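Table finishers wanted, Larora workshop

Need two people for January, maybe longer. Sanding, oiling, spot repair on light wood tabletops. Stains, fine scratches, dark specks in the grain. Up to 16 hours a week, mornings from 8. Hand sanding experiance a plus.

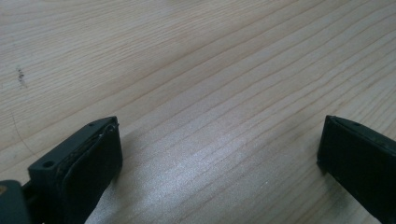

Do I need my own tools?
Bring a dust mask that fits, we have the rest.

Pay is $17 an hour, paid weekly. Call or stop by and ask for Dagmar Lukáč, unit 97, side door. Bell is broke so knock loud.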